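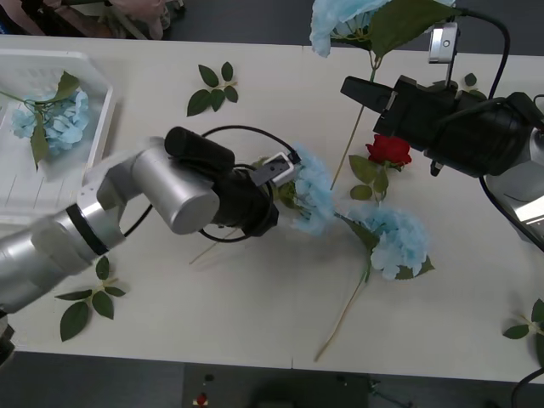
Artificial hydrangeas and a red rose on the sorting table, Prunditska Floral Workroom

Call for Participants: Artificial Flower Sorting and Arrangement Sessions

The Prunditska Floral Workroom in Boltville invites adults to take part in its November program of sorting and arrangement sessions. Participants will work with artificial stems held in the Workroom's lending collection, which supplies table and entrance displays to public buildings in Boltville and Indham. The collection currently stands at 3,456 stems.

There are 20 places. No previous experience with flowers, real or artificial, is required.

What participants will do

Each participant will attend 4 sessions. During a session, participants will:
- separate mixed stems by flower and color
- check blooms, leaves and stems for damage
- reattach loose leaf sprigs where a matching stem can be found
- place sorted stems in trays with all heads facing the same way
- prepare one small arrangement from the sorted stems

Stems should be lifted by the stalk and laid down singly. The larger heads, hydrangeas in particular, should not be stacked. A stem that has lost its bloom is to be kept and entered on the repair sheet.

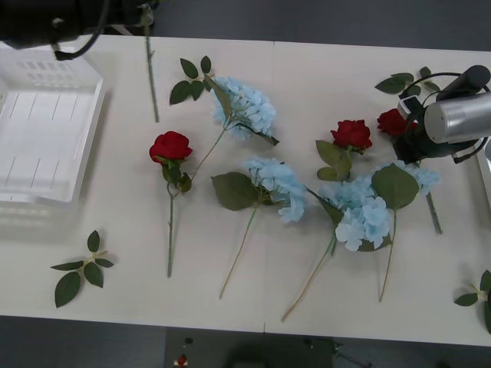

Red roses, blue hydrangeas, a bare stem and loose leaf sprigs on the table

Who may apply

Applicants must be 18 or older and able to attend all sessions. The work is light and may be done seated or standing. Applicants should be comfortable handling small parts and telling similar colors apart. Persons who need an adjusted seat or additional breaks are asked to state this in the application, and arrangements will be made in advance.

Members of the Workroom's paid staff are not eligible. Former participants may apply again, although first-time applicants will be given priority.

Materials and conditions

All stems, trays and wire are supplied. Tools may not be brought from home. Participants are asked to leave bags and coats in the lockers and to keep food and drinks away from the tables.
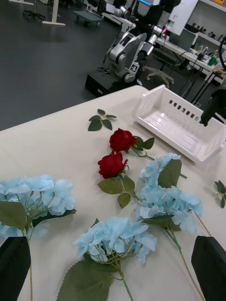 Participation is unpaid. Travel within the county will be refunded on presentation of receipts, and a light lunch is provided at each session. Participants who complete the program may borrow up to 5 stems from the collection for personal use, under the usual lending terms.

How to apply

Application forms are available at the Workroom's front desk and at the Lumbantobing Building in Indham. Completed forms may be returned to either address. Applicants should list any dates on which they are unavailable and give a daytime telephone number.

All applicants will be notified in writing. Those not offered a place will be added to the waiting list unless they request otherwise.

Call issued 06/12/2019
Prunditska Floral Workroom, Boltville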